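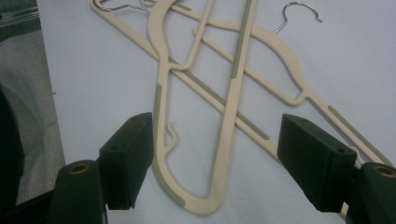

Clothes hangers, beige plastic with gray grip strips.

1/ The county health department in Branent has been keeping a list of people who pick up naloxone at its front desk. First name, last name, zip code, and a box for "reason for visit." State rules say pickup is anonymous. I asked for the records in September and got them this morning.

2/ The list starts as a sign-in sheet on a clipboard. Somebody then typed the sheets into a file on the shared drive. The file has 3000 rows. Some of those are repeat visits.

3/ Department director Lyle Villanueva told me by phone that the sheet was for "inventory" and that no one was required to sign. I asked if there was a notice saying so. He said he would check. He hasn't called back.

4/ Two people who used the desk told me they were handed the clipboard and a pen before they were handed the kit. Neither wants to be named. One of them now drives 40 miles to the clinic in Daston.

5/ Who could open the file: everyone with a department login, plus the sheriff's liaison. The access page is in the records I got. It lists 80 accounts. It doesn't show who opened the file or when - the logging was turned off.

6/ The sheriff's office says it never used the list. A spokesman, Fabrice Le Goff, sent one sentence: "We have no record of requesting or receiving this information." That doesn't answer whether the liaison looked at it, so I've asked again.

7/ Buppha Boonyarit runs the legal aid office on Dursun Street. She says anyone who signed can ask in writing for their entry to be removed, and that the department has to answer. Her office has a one-page letter you can use. No charge.

8/ County commissioner Yavuz Tekin wants the file sealed, not deleted, until there's been an outside review. His motion is on the agenda for the next meeting, 6 p.m., annex building. Public comment comes first and you get three minutes.

9/ If you need a kit and don't want to sign anything, Foltik Pharmacy keeps them behind the counter. I went in yesterday and asked. No name, no form.

10/ I'll post the records with the names blacked out once I've been through every page. If you worked the front desk, my messages are open.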